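Gikitz two-finger gripper, after a month on our arm

I've been putting off writing this because I wanted to get past the honeymoon stage with it. So, a month in, and I've got opinions!

Quick background. We run one arm in a small shared office, and for the longest time we had the Golldale gripper on it. The Golldale is a perfectly decent thing if your whole life is boxes and bottles. Mine isn't. I wanted something that could deal with bags, jackets, towels, all the floppy stuff that folds itself up the second you touch it. Lwazi Mnguni over at Ristside had been bugging me to try the Gikitz, so in December I finally ordered one with the soft pads (the pads are extra, boo).

Mounting it was easy. Four bolts, one cable, and the adapter plate fit our wrist first try, which I can't say for the Golldale. The software was another story. The driver would not talk to our Restrepo controller until I rolled the firmware back, and that ate a whole evening. The manual has 17 pages on safety and one on setup – I'd have liked it the other way around.

Once it was running, though, wow. Cloth is where this thing shines. The pads spread the squeeze out, so you get a good fat fold of fabric between the fingers and it stays there. I started with dish towels and then went straight to backpacks, since that's what I bought it for. 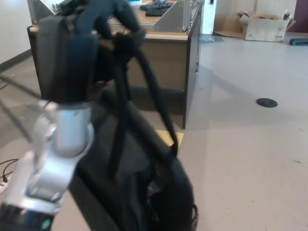

The trick with bags is where you grab. Top handle plus a bit of shoulder strap is the sweet spot for me. Handle only and the bag likes to spin, strap only and it tips over to one side and you're chasing it. I did 200 lifts with a mix of bags and dropped 5, all of them strap-only grabs. The Golldale never got through a morning without me picking something up off the floor.

You do want to slow the arm down. At full speed a bag swings like crazy, and the grip holds but your placement goes out the window. I cut the speed by half and stopped worrying about it.

Stuff I don't like: the pads pick up lint like a sweater, so keep tape handy. The closing sound is a whiny little squeal that gets old by lunch. And small hard parts are worse than before, because the pads squish and a screw will just roll out. I swap back to the Golldale for those.

Would I buy it again? For fabric, yes, no question. If you mostly move boxes, save your money. Lwazi wants me to try the long fingers next, so I may add to this once they show up.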